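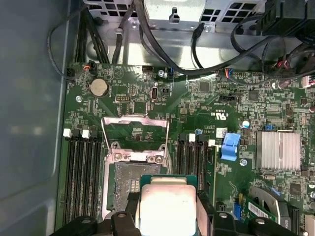
Can a robot arm do CPU swaps on a refurb bench yet?

Ovstead Community > Workshop and Bench > Automation > Server refurbishing

Shafiq Sarkar

I run intake at Sorkar, a small shop that refurbishes decommissioned servers. We have 734 boards on the shelf waiting for a processor swap, all the same model, all staying in their chassis. The job per board is short. Open the load lever, raise the load plate, lift the old CPU, inspect the pins, set the new CPU, close the plate, lock the lever. A trained person takes a few minutes and then gets bored, and bored people bend pins. Last batch we lost 17 boards that way.

My manager has asked if an arm with a two-finger gripper could take over the whole sequence, or at least the placement. I have no automation background. The part I can't judge is the socket. The processor has to go down level, in the right orientation, onto a field of very thin contacts, with memory slots standing on both sides of it. Is this something machines do now outside of a factory line, or am I reading too much into demo footage? Budget is modest. Heatsinks and paste would stay with a person either way.

Yiğit Baysal

Partly. Split the sequence up, as the steps are not equally hard.

Picking and holding the CPU is solved. Two fingers on opposite edges of the substrate will hold it, provided the fingertips are narrow enough to clear the socket frame on release. A suction cup on the heat spreader is better for the vertical drop. The trouble is that the same cup can't do the lever.

Placement is where the tolerances get tight. These are land grid sockets, so there is no insertion force. The CPU should be lowered straight and let go, and any sideways movement after first contact drags the lands across the pins. A person feels the keying notches and stops. An arm needs either a good force reading at the wrist or enough compliance in the fingers to settle into the frame. Plain position control will work on a fixture and fail in a chassis, where every unit sits slightly differently on the bench.

Vision is the second problem. A bright heat spreader washes out under bench lighting, and the camera loses the corner mark it needs for orientation. Use diffuse light, and find the socket from the retention frame and its screws. Those don't move relative to the pins. I would also read the orientation off the tray before pickup and leave the final approach to force and frame position.
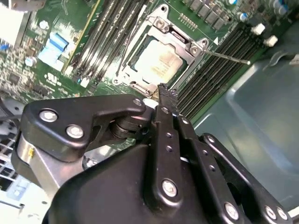 The load plate and lever are the third item, and the one people leave out of the estimate. The lever has to be pushed down and slightly outward, then under its catch, against a spring load that rises through the stroke. It also swings right beside the DIMM slots, so a finger that slips off lands on a latch tab. Textured pads help. A small hooked tool helps more. I have watched an arm close the plate cleanly many times in a row and then miss the catch on the next one with no change in setup.

My own test rig ran 2,881 placements on scrap boards. Placement alone was good enough that I would trust it with inspection afterward. The full sequence including the lever was not, and I went back to closing by hand. If your boards could come out of the chassis and onto a fixture I would be more optimistic.

Tahsin Siriwardena

No. Buy a pick-up tool from the processor vendor and rotate staff more often.

Sewwandi Munasinghe

I agree with most of what Yiğit wrote but would put the money somewhere else first. Of your seven steps, the one that suits a machine best is the pin inspection. A fixed camera with low-angle light finds a bent contact faster than a person with a loupe, and it touches nothing. We put one on the bench at Dremorier in December. It took 36 hours of setup, most of it spent on glare.

That also gives you the measurement you are missing. At the moment you know boards were lost, but you don't know at which step. Inspect before and after each swap for one batch. If the damage happens on removal, an arm that only places will not save you anything.

For the arm itself, two points. Cables in the chassis need to be tied back before every run – a wrist passing low over the board will catch a loose bundle, and the gripper body is much wider than its fingertips. And check clearance with the memory latches open as well as closed. On our layout the arm could reach the socket from one side only, so the units had to be turned on the bench by hand, and the turning took as long as the placement.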